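Walking the Trandcombe Track: your questions answered

Last updated March 2024

Every season the same questions land in our inbox, and we love getting them, so keep them coming! Bogumił and I have put the answers on one page for anyone planning their first go at the track (or their fifth – the creek crossings have changed again, see further down).

How long is the track?

It's 40 kilometres from the Trandcombe car park to the old railway siding at Broltska. The side trip to the lookout adds a bit more, and please do the side trip. It's the best view on the whole walk and you can leave your pack at the junction.

How many days does it take?

Three days and two nights is what most people do. Day one to Flustau Hut is the shortest, day two over the tops to Jabłońska Hut is the long one, and day three is nearly all downhill through tall wet forest with lyrebirds scratching around beside the path. Fit walkers do it in two days by skipping Flustau. Trail runners do it in one, and they tell me they enjoy it.

I'd take three. There's a swimming hole ten minutes below Flustau Hut and if you rush you'll miss it.

Is it hard?

Moderate, with one properly steep section. The climb out of Flustau gains 400 metres and it doesn't muck around with switchbacks. Start early, go slowly, eat something halfway. The highest point on the main track is 1,229 metres, so it isn't high by world standards, but it's open ground up there and the wind can really get going.

If you can walk for six hours with a pack on hilly ground and still feel like cooking dinner, you'll be fine. Weronika Sikora took up walking at 61 and the Trandcombe was her first overnight trip. She's done it every autumn since then and now leads our beginners' group.

Which direction is best?

Trandcombe to Broltska. You can go the other way, and some people swear by it for the morning light on the tops, but then you finish with that steep bit on the way down and your knees will have opinions.

When should I go?

Autumn is gorgeous. The days are mild, the creeks are low and the march flies have mostly packed it in. Spring is good too if you like wildflowers and don't mind mud. Winter is for people with snow experience, and in summer you need to check the fire rating every morning and be ready to cancel.

Do I have to book?

Yes, both huts and the tent sites around them. Bookings open twice a year and the long weekends go first. Last year 2,911 people signed the track register, which sounds like a crowd, but on an ordinary midweek night you might share a hut with a handful of others and a very bold possum.

What are the huts like?

Basic and wonderful. Flustau is the old stone one with the low door, built for cattlemen, sleeping platforms along two walls and a stove in the corner. Jabłońska is newer and a fair bit warmer, with bunks upstairs and a long table by the windows. Both have tank water and a drop toilet. Neither has power, mattresses, gas or pots.

Sweep before you leave, please, and bring in some wood for the next lot if the box is low.

Can I bring a tent instead?

Absolutely, and on a still night I'd pick a tent over a bunk any day. The sites at Flustau are grassy and flat. At Jabłońska they're tucked among the snow gums on the downhill side, and the ones furthest from the hut are the most sheltered. Bring decent pegs.

Is there water along the way?

There's tank water at both huts and three good creeks. Treat all of it. The dry stretch is the tops on day two, so fill up with at least two litres before you leave Flustau, three if it's warm.

What about the creek crossings?

The log bridge at the second crossing washed out and hasn't been replaced. You'll find a rock-hop a little way upstream, marked with orange tape. After heavy rain it goes under, and then you wait. It usually drops quickly – Bogumił once sat beside it with a novel and was across by lunchtime. If it's brown and noisy, turn around and have another night at the hut.

Is there phone reception?

Patchy on the tops, none in the valleys, none at either hut. Take a paper map and, if you have one or can borrow one, a locator beacon. Sign the register at both ends. Leave your plans with someone at home who'll notice if you don't ring.

Can I bring my dog?

Sorry, no. It's all national park from the first gate. The river loop just outside the town of Broltska allows dogs on leads and it's a lovely half day.

Can kids do it?

They can, and they're often better at it than we are! Eight and up is a fair guide for the full walk. For smaller ones, go in to Flustau Hut, stay the night, swim, toast marshmallows and walk back out the same way. Pack more snacks than seems reasonable.

How do I get back to my car?

Car shuffle with friends, or ring the Broltska general store and ask about the shuttle. It runs when there are enough people to fill a few seats, so give them plenty of notice. The store also does a toasted sandwich that I've thought about for the entire length of day three.

What food should I take?

Whatever you'll be excited to eat at the end of a long day. I'm a fan of couscous with sun-dried tomatoes and a lump of hard cheese. Bogumił Marciniak carries fresh eggs in a plastic case and has never broken one, which annoys me more every year. Hang your food up at night. See earlier remark about possums.

Do I need proper boots?

Not necessarily. Plenty of people walk the Trandcombe in trail runners and are very happy, especially in dry weather. Boots are nicer on the rocky part of the tops and in mud. What matters far more is that you've worn them a lot already, so do a few training walks with your pack loaded as it will be on the day.

Socks deserve as much thought as shoes. Wool blend, two pairs for walking and one pair that stays dry in your sleeping bag no matter what. And take something light to change into at night, because muddy footwear stays outside at both huts. Old sneakers are perfect, sandals are fine, thongs will do if it isn't cold.

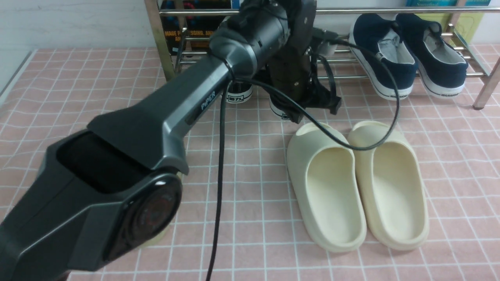
For blisters, tape the moment you feel a hot spot, even if everyone has to stop and wait for you. Carry a small roll of strapping tape and a few plasters in your hip pocket where you can get at them. And if you've got a question we haven't covered, send it through and we'll add it to the list. Happy walking!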